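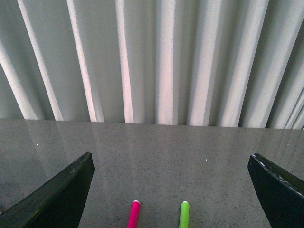 A pink marker and a green one on the speckled counter, with the white pleated curtain behind.

January
By Ylva Hovland

I had been meaning to visit the Ludeo open house in Drultthorpe for years, and every January something came up (a cold, a snowed-in driveway, my sister's birthday, which she will not move). This winter I finally packed a thermos and went, and I am so glad I did, even if I came home with ink on both cuffs and far more stationery than a grown woman needs.

Ludeo makes craft supplies, mostly for schools, and once a year they open the workshop, the test kitchen and the little showroom to anybody who cares to walk in. I say test kitchen because that is what everyone there calls it. It's a room with a long gray counter where they try out markers on every surface a child might reach, and I spent most of my afternoon in it. The counter is speckled, the kind that hides crumbs beautifully, and a bright pink on it is a cheerful thing to see on a dark winter day. I liked the curtain too. My grandmother had pleated ones in her dining room, and I stood there thinking about her gravy for longer than I should admit.

Gunvor Lie took our group through. She has been at the company 23 years and started out gluing labels, and she talks about color the way other people talk about their dogs. She told us the pinks are the hardest to keep the same from one batch to the next, and that the greens give almost no trouble until you put them on cheap paper, when they go muddy. We got to try this ourselves! There was a stack of newsprint, a stack of good drawing paper, and some brown card, and we scribbled away like five-year-olds. The green really did look sad on the newsprint. On the brown card it was lovely, sort of mossy, and I've since used it for all my jam labels.

The workshop itself was noisier than I expected, and you have to stay behind the yellow line, but the filling bench is worth the trip. They fill 2,000 barrels on an ordinary day. A man from Løken in our group wanted to know what happens to the ones that don't pass, and the answer is a big bin marked "seconds," which they sell by the bagful at the door. I bought two bags. Then I went back and bought another for the neighbors' kids, and I may have kept that one as well.

Coffee was upstairs, with waffles and a brown cheese I could have eaten all day. That is also where they had set out Gratia, the new line for people with sore hands. The barrels are fatter and the caps come off with hardly any pull. My thumbs are not what they were, so I tried every color they had and made a nuisance of myself, and Gunvor very kindly let me.

A few practical things if you plan to go next winter. The parking lot fills up by ten in the morning, and the overflow field was icy, so wear proper boots. The waffles ran out before three. Admission is free, the seconds are $5 a bag, and the card reader was down when I was there, so bring cash.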